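Kitchen rules for sharing a counter with a robot arm

I started keeping this list in April, after the arm at our workshop in Trondotville pushed a soup bowl onto the floor and I was the one sweeping it up at 7 a.m. The people who run these things in factories have proper standards binders. I have read a fair bit of ours, and most of it boils down to stuff your grandmother would have told you about a busy kitchen. So these are my tips, in no special order, for anybody setting up a table job with dishes and food.

Give every dish some elbow room

I leave a hand's width between things, more if it's something tall. Plates get lifted by the rim, so the rim needs clear space where the fingers come down, and a bowl parked too close will get bumped sooner or later. Pick a plain, dull surface if you have the choice. Shiny countertops gave us no end of grief with the cameras at Thibodeaux, and we ended up covering the whole thing.

Keep a folded cloth on the table too, but park it off to one side, well away from the dish you're working on. Loose corners get pinched.

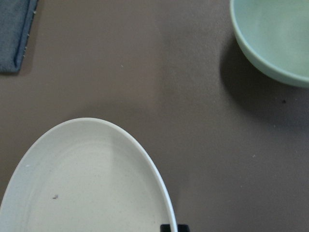
Bernadette Escobedo wrote in to say she'd go further and tape out the spots for each dish, the way they do at Hurnono, so whoever resets the table at the end of a shift puts everything back the same. Fair point! I'd only add – use tape that peels off clean. I spent a whole lunch hour with a scraper once.

Slow it down around people

Our house limit is 300 mm a second any time somebody is within reach, and I don't care how late we're running. That's our own number, from our own risk assessment, so please do yours before you borrow it. The stop button lives where you can slap it without leaning over the table. Try it every morning before the first job, and write down that you did.

Knives come last

I mean it. Practice the whole job with the blade left out, then with a dull plastic one, and bring in the real thing only when the dry runs are boring. The knife goes on the cutting board, never loose on the counter, and nobody reaches for a lemon slice while the arm has power. Fasil Bogale got me into the habit of saying "hands out" before I hit start. I felt silly for a week and now I say it at home when I close the oven.

Keep the middle clear

Push the fruit, the board, the plates and the trays out toward the edges and leave yourself a good open patch in the center. The arm has somewhere to travel, and you can spot a stray thing before it gets swept along. Bolt the base down properly while you're at it, and check those bolts when you do your monthly cleaning.
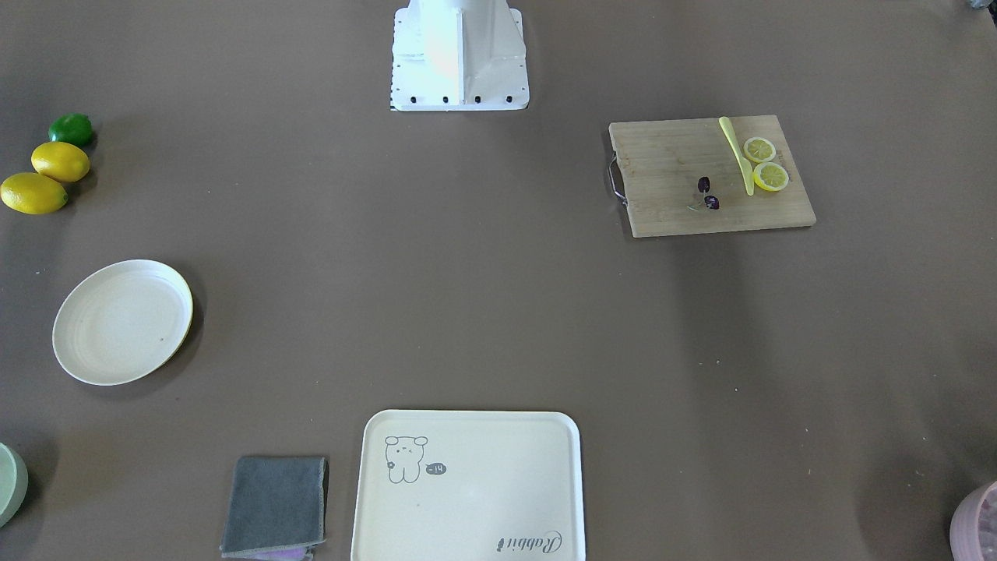
Wipe down between jobs

Crumbs count as mess even when they're tiny. I do the table first, then the dishes, then the fingertips with a separate cloth and whatever cleaner the manual allows. If real food is going to be eaten afterward, that's a different set of rules altogether and you want food-safe grippers and covers. Ours never is. It all goes in the compost.

Write the oddballs down

We keep a spiral notebook by the sink. Dropped spoon, slipped plate, weird noise from the elbow joint, all of it goes in with the time and your initials.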